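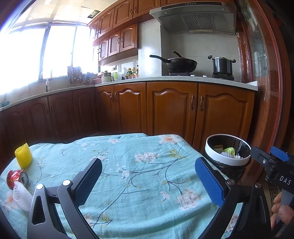 Textiles 1, Unit 4: Printed Cloth for the Home

Repeat. The repeat is the length of cloth before the pattern starts again. Measure it along the selvage. If it is 32 cm, each extra panel may need up to that much more cloth to match.

Scale. Large florals need room – save small prints for napkins.

Ground. The color behind the print. Fading shows here first.

For Thursday: bring one printed cotton and a tape measure. Read the Eskola handout, pages on block printing. Questions to Cremilda Andrade.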